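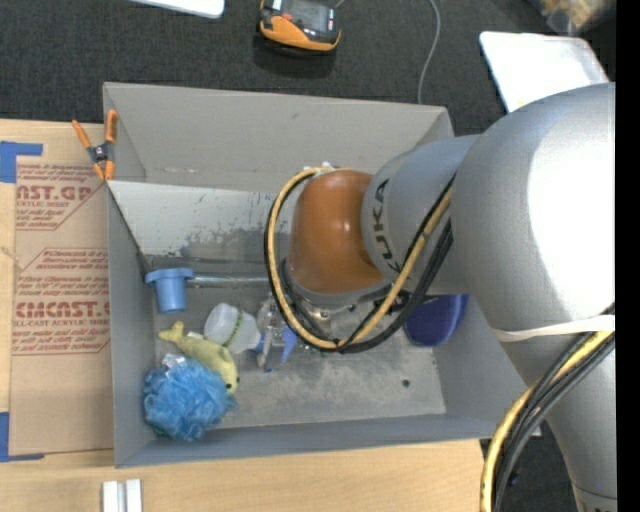
OK so I finally read the whole Tisholm light rail extension report last night. All of it, plus the appendix with the parking tables. Thread, because I have feelings.

Short version for people who don't live here: the Tisholm line stops at Khokhar Street right now. The plan is to push it another few stops out to Pondby, mostly along the old freight right of way, and open it in stages.

I've been riding this line since it opened and I want the extension badly. I'm saying that up front so nobody thinks I'm one of the yard sign people.

First thing. The ridership number everybody keeps quoting is 3,880 boardings a day at the new stations. That number is in the report, yes. It's on a page that also says it assumes the 12 bus gets cut back to feed the trains. Take the bus cut out and it drops to 3,000.

Still a decent number for a town this size! I'd build it for 3,000. But I'd like to hear somebody at the podium say which one they're using, and at the last meeting I heard both in the same hour.

Second thing, the bus. My mom rides the 12 to the clinic. Under the plan she'd take a shorter bus to Pondby station, cross the tracks, wait for a train, ride two stops and walk up a hill. The report calls this "improved connectivity." She calls it something else.

There IS an option in the appendix that keeps the bus as it is for the first year. It got one paragraph. I would love to see it get a page.

Third thing, the crossing at Mill Road. They looked at a bridge and they looked at gates. The bridge costs a lot more and the gates mean traffic backs up past the school when two trains meet. The report picks gates and says signal timing can be "refined at final design."

I drive through there every morning. It already backs up past the school with no trains at all. Refine away, I guess.

Fourth thing, and this one made me happy – the platforms got longer. The early drawings had them sized for a single car and now they fit two. Whoever fought for that inside the agency, I'd buy you lunch. Adding length later means closing the station and we all remember what that summer at Khokhar Street was like.

Also level boarding at every stop, with no lifts and no little ramps that the driver has to get out and unfold. Put that on a billboard.

Parking. The Pondby lot is drawn with 50 spaces and people are furious in both directions. Too many, too few, what about the library. I'm sort of in the middle? It'll fill up by seven in the morning whatever you do. I'd rather they fix the sidewalk on the north side, where right now you walk in a ditch.

The consultant on this is Pranov, same firm that did the downtown station study. I thought that study was pretty good. The maps in this one are worse. The purple line and the blue line are the same color on my printer and I spent a while being mad at a route that didn't exist.

Money: local share comes out of the sales tax we already voted for, the rest depends on a state grant they apply for in March. If the grant doesn't come through, stage one stops a mile short of Pondby, in a field basically. There's a drawing of it. It has a bench.

I'm less scared of the field than some of you are. Lines get built in pieces. The first piece of ours ended behind a tire shop for years and it was fine, I bought tires.

What I'm going to write in my comment: keep the 12 for a year, show the traffic counts for Mill Road, fix the sidewalk, build the thing.

Comments go in through the agency website or on paper at the library desk. The web form times out if you take too long – write it somewhere else first and paste it in. I lost a really good paragraph about sidewalks.

OK going to bed. If I got a number wrong tell me and I'll post a fix under this.

Filed under: Transit & Rail, Local

3 comments

Alby McAlister
The bus option is also in the older draft, with a cost next to it. They took the cost out this time. I have the old one saved if you want it.

northsidewalker
THANK YOU for the ditch. I've been emailing about that ditch since my kid was in a stroller and she's in middle school now.

pondby_deb
I still say bridge. You'll all say bridge too after the first winter of sitting at those gates.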